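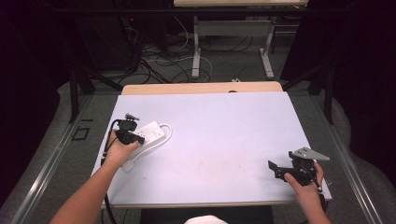

Poste 6 – prise en main des deux pinces portatives, multiprise blanche posée en diagonale sur le plateau clair.

Cahier d'atelier – cellule de manipulation, site de Candthorpe
Entrée du 30 mars
Rédaction : Brayan Grajales

Objet : application de la consigne interne relative aux pinces tenues à la main, poste 6. Relevé des écarts et modifications proposées pour la version suivante.

La consigne en vigueur a été rédigée en janvier pour le projet Troletier, à une époque où les objets manipulés étaient tous rigides : boîtes, gobelets, cales. Elle est reprise sans changement pour Murkside, dont la liste comporte des objets à cordon. La séance de ce jour portait sur la multiprise et avait pour but de vérifier, article par article, si le texte reste applicable.

Article 1, état de l'objet. La consigne demande que l'objet soit « propre et complet ». Pour un appareil électrique, cette formulation est insuffisante. Il convient d'écrire que la fiche n'est raccordée à aucune source, qu'elle demeure sur le plateau, à la vue de l'opérateur, pendant toute la prise, et que l'interrupteur est en position d'arrêt avant le premier contact. La fiche posée sur le plateau, en contrebas du bloc, constitue la disposition à retenir. Une fiche pendant hors de la table ne peut être contrôlée d'un coup d'œil et doit entraîner le refus de la séquence.

Article 2, position de départ du cordon. Rien n'est prévu. J'ai d'abord envisagé d'imposer un tracé rectiligne, puis j'y ai renoncé : le cordon a sa propre mémoire et reprend sa boucle en quelques instants. Il est préférable d'admettre une boucle libre, à condition qu'elle ne passe pas sous le bloc et qu'elle ne forme pas de nœud. À soumettre à l'équipe Ifans, qui utilise les mêmes objets et dont les critères de rejet sont plus stricts que les nôtres.

Article 3, câbles des pinces. C'est le point le plus faible du texte. La consigne se borne à indiquer que les câbles « ne doivent pas gêner ». Côté gauche, le câble noir descend le long du bord du plateau puis vers le sol, ce qui est acceptable tant que l'opérateur ne croise pas les bras. Côté droit, le câble pend sous la main. Rédaction proposée :
– chaque câble reste du côté de sa pince ;
– aucun câble ne traverse la zone de travail ni ne repose sur l'objet ;
– en cas de croisement des bras, la séquence est interrompue et reprise depuis le début.

Article 4, tenue de l'opérateur. Avant-bras dégagés, ni montre ni bracelet. Le texte actuel est clair et n'appelle pas de modification. Je propose seulement de déplacer cet article en tête, avant la préparation de l'objet, car il est trop souvent relu une fois les pinces en main.

Article 5, effort d'appui. La pince gauche vient en appui sur le bloc pour l'immobiliser. La consigne autorise l'appui « modéré » sans autre précision. Nous n'avons pas de mesure d'effort sur ces pinces et il serait imprudent d'inscrire une valeur. Formulation provisoire : l'appui ne doit ni faire fléchir le plateau ni déplacer l'objet hors de sa position initiale. La question d'un contrôle par capteur est renvoyée à la réunion technique.

Article 6, main en attente. La seconde pince est tenue au-dessus du bord du plateau, mâchoires vers l'intérieur. Cette attitude me paraît bonne et mérite d'être décrite comme position d'attente. Dans les séquences Troletier, plusieurs opérateurs reposaient la pince inactive sur la table, d'où des reprises hésitantes et une partie des rejets constatés au dépouillement : 322 séquences conservées sur 554. Je ne dispose pas de la ventilation des rejets par cause – à demander avant de citer ce rapport dans un document diffusé.

Article 7, abords du poste. Le sol derrière la table est encombré de câbles noirs et blancs, entre les équipements sombres. La consigne exige un passage libre sur les côtés et ne dit rien de l'arrière. L'écart est donc réel sans être une infraction au texte, situation que la révision doit corriger. Demande inscrite : regroupement des câbles sous goulotte, ou à défaut interdiction de circuler à l'arrière pendant les séquences. Le marquage au sol près du rail n'est mentionné dans aucun document du poste. Il faudra en consigner l'usage par écrit ou le retirer.

Durée des séries. La limite de 20 minutes par opérateur, suivie d'une pause, est maintenue. Elle vaut également pour les essais de mise au point, que certains collègues considèrent à tort comme hors consigne.

Suites à donner
– Articles 1, 2 et 3 : nouvelle rédaction à ma charge, relecture croisée avec Ifans.
– Article 5 : point à l'ordre du jour de la réunion technique.
– Article 7 : demande de goulotte transmise aux services généraux, sans réponse à cette heure.
– Fiche plastifiée du poste : ne pas réimprimer avant validation. L'ancienne version reste affichée, avec renvoi manuscrit au présent cahier pour les objets à cordon.

Question ouverte : faut-il une consigne distincte pour les objets électriques, ou une annexe à la consigne générale ? Je penche pour l'annexe, afin que l'opérateur n'ait qu'un seul document à consulter au poste. Avis des collègues bienvenus en marge de cette page, datés et signés.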